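Fuse-loading robots at Gimbridge plant paused after grip fault

A two-armed robot cell that loads blade fuses into fuse boxes has been taken off unattended running at the Gimbridge plant after it kept squeezing when it should have let go. Ergate, which built the cell, calls the fault "a minor release timing issue." Workers on the line have been less generous.

The trouble started on a November night shift. According to a notice posted inside the plant, a gripper closed on a fuse, pushed it toward its slot and did not open on command. The arm then tried to pull away with the fuse still in its fingers, dragging the fuse box across the table. A worker who reached in to straighten the box had a hand near the fingers when the arm moved again. The worker was not hurt.

Ergate says the arm was in a reduced-force mode the whole time. It has not said why an arm in any mode was able to move with a hand in its work area. A light curtain is supposed to prevent exactly that, and the notice says the curtain had been muted for a parts change and was never switched back on.

The company's logs show 7 failed releases over the 50 hours before the night in question. None of them set off an alarm. The software marked each one as a retry, and retries were not being reviewed by anyone at the plant or at Ergate.

Bestia, which supplies the grippers, says its hardware "performed within specification" and points to the control software. Ergate points to worn fingertips. Both explanations may be partly right, though neither company has released test results to back them up.

The job is fiddly. Blade fuses are small and smooth, and the fingers have to hold one by its top end and line it up with a narrow slot.

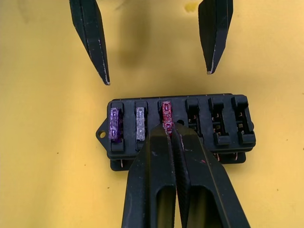

What happens next

The cell is running again by day, at 70 percent speed, with an operator standing by and the light curtain wired so that it can no longer be muted from the touch screen. Ergate has promised a software update that stops the arm after one failed release.

Ahmadpour, the safety consultancy hired by the plant, is reviewing the incident. Its report will go to plant management first, and management would not commit to sharing it with the people who work beside the machine.

Ergate still lists the cell as suitable for "lights-out operation" in its sales material. Asked whether that would change, the company said it was "always updating" its literature.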